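Looking After a Kitchen Countertop: Cleaning, Stains, Heat and Seams

9 min read

Most countertop damage is slow. A seam opens a little each winter, a ring from a bottle of oil darkens over several months, a dull patch grows near the sink where the same spray is used every evening. The tips below are grouped by task and apply to the common materials: laminate, solid surface, engineered quartz, granite, marble and wood. Where a method is safe for one material and harmful to another, the text says so.

Find out what you have

Patterned surfaces are hard to identify by eye. Printed laminate, quartz and natural stone can all carry the same gray veining. Three checks help.

Look at an exposed edge, such as the one beside the range or under the lip of the sink cutout. Laminate shows a thin decorative layer over a brown or tan core. Solid surface and quartz show the same material all the way through, though veins printed or poured near the top may not continue to the underside. In natural stone the veins run through the slab and come out at the edge.

Touch the surface in a cool room. Stone and quartz feel cold and stay cold under the palm for several seconds. Laminate and solid surface warm up quickly.

Put a drop of water on an out-of-the-way spot and leave it for 10 minutes. If the spot darkens, the surface is porous and either unsealed or due for resealing. If the drop sits as a bead and wipes away clean, the surface is sealed or does not absorb water at all.

Do not test with vinegar or lemon juice. Both leave a permanent dull mark on marble, and the mark tells you nothing the water drop and the edge did not.

Daily cleaning

Use warm water with a few drops of plain dish soap, a soft cloth, and a second dry cloth. This is suitable for every material on the list. Soap left to dry builds up as a film that shows as streaks under cabinet lighting, so rinse the first cloth and go over the surface again before drying.

Avoid the following on any polished surface:

- powdered cleansers
- the green side of a two-sided sponge
- oven cleaner, drain cleaner and paint stripper
- bleach left standing

Glass cleaner with ammonia is acceptable on laminate for an occasional wipe. It should stay off sealed stone, where repeated use wears down the sealer.

Crumbs and grit should be brushed off dry before any wet cleaning. Sugar and coarse salt are hard enough to scratch solid surface when pushed around under a cloth.

Under and behind small appliances

The strip of counter behind the toaster and coffee maker is usually the dirtiest part of the kitchen. Fine crumbs, cooking grease and steam combine into a brown film that daily wiping misses. Once a week, unplug each appliance, let it cool, and lift it clear. Dragging is the main cause of fine parallel scratches on solid surface and laminate, especially where a rubber foot has fallen off and a screw head is bearing on the counter.

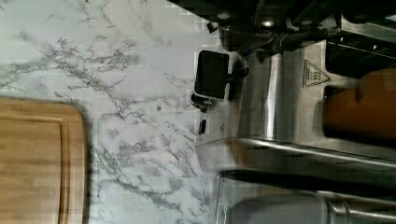
Toaster and cutting board on a marble-patterned counter. Lift both when you clean.

Check the feet while the appliance is up. Soft rubber feet can leave yellow or gray marks on light surfaces when they stay in one place for months. Fresh marks come off with rubbing alcohol on a cotton pad, followed by a rinse. Old marks on laminate are often permanent. Clear silicone bumpers are a good replacement, and a pack of 6 costs less than most cleaners.

Empty the toaster's crumb tray at the same time. A full tray runs hotter underneath and drops crumbs each time the toaster is moved. Tip it out over the sink or trash can, wipe it with a dry cloth, and wash it only if it is greasy. It must be fully dry before it goes back in.

Stainless steel housings should be wiped along the grain with a damp cloth and dried at once. Spray the cloth and never the appliance. Overspray runs into the slots and also lands on the counter, where steel polish leaves an oily patch that attracts dust.

Cutting boards on the counter

A wooden board that lives flat on the counter holds moisture on its lower face. The board cups, and the counter below it stays damp. On unsealed stone this produces a darker rectangle in the shape of the board. Stand the board on its edge after washing until both faces are dry, then lay it down again. Small feet, screwed or glued to the board, give enough air space for daily use.

For a board that slides, lay a damp paper towel beneath it while cutting and remove the towel when the work is done. Shelf liner also holds a board well, but the soft foam kind traps water and can stick to warm laminate.

Oil the board when the surface looks pale and feels rough. Food-grade mineral oil is the usual choice. Apply it away from the counter, on newspaper, and let it soak in overnight. Oil that reaches bare marble goes in quickly and comes out slowly.

Removing stains

Identify the stain before choosing a cleaner. Oil darkens stone without changing its color. Coffee, tea, wine and fruit leave brown or pink marks. Rust is orange and often has the outline of a can or pan.

For oil on stone, use a poultice. Mix baking soda with enough water to make a paste as thick as peanut butter. Spread it over the stain and slightly past its edges, cover it with plastic wrap, and tape down the sides. Leave it for 24 hours, then take off the wrap and let the paste dry completely before scraping it away with a plastic scraper. Old stains may need 4 rounds. If there is no change after the second, the oil is probably too deep for a home method.

For coffee and tea on light stone, make the same paste with 3 percent hydrogen peroxide in place of water. Do not use peroxide on dark stone, which it may lighten.

For laminate, a paste of baking soda and water left for a few minutes and wiped off without scrubbing will lift most food stains. Scrubbing cuts through the gloss, and the next stain then takes hold faster.

For rust, use a commercial remover made for the material in question. Many rust removers contain acids that attack stone.

Etching is often taken for staining. It appears on marble as a dull spot, lighter than the surface around it, and is a loss of polish caused by acid. No cleaner removes it. Light etching can be rubbed out with marble polishing powder; deeper marks need a professional.

Scratches

Solid surface can be repaired at home. Sand a matte finish lightly in small circles with 400 grit wet paper, then 600, rinsing between grades. Work on an area wider than the scratch so that no hollow is left. Finish with a gray nonwoven pad. Glossy solid surface needs further polishing and is harder to match.

Laminate cannot be sanded. Fill narrow scratches with a matching seam filler and wipe off the excess before it sets. On a veined pattern, choose the base color and ignore the veins; a filled line in the background color is less visible than a dark one that runs the wrong way.

Heat

Treat every countertop as sensitive to heat. Laminate can blister, quartz can scorch because of the resin in it, and stone can crack when one small area is heated quickly. Use a trivet with raised feet. A folded towel passes heat through sooner than expected, and a damp one does so at once.

Slow cookers and countertop ovens warm the surface for hours at a time. Put a board or heatproof mat under them, and keep them off seams.

Seams and edges

Wipe up water near seams as soon as it is noticed. In laminate, the core swells once wet and does not shrink back. Run a fingertip along each seam in April, after the heating season, when gaps are at their widest. A gap that catches a fingernail should be filled.

Caulk where the counter meets the backsplash should be cut out and replaced when it cracks or turns black. Clean the joint with 70 percent rubbing alcohol, let it dry, and run a thin bead of silicone. Masking tape on both sides gives a straight line. Pull the tape while the silicone is still wet, and keep the joint dry for 24 hours.

6 comments | 70 shares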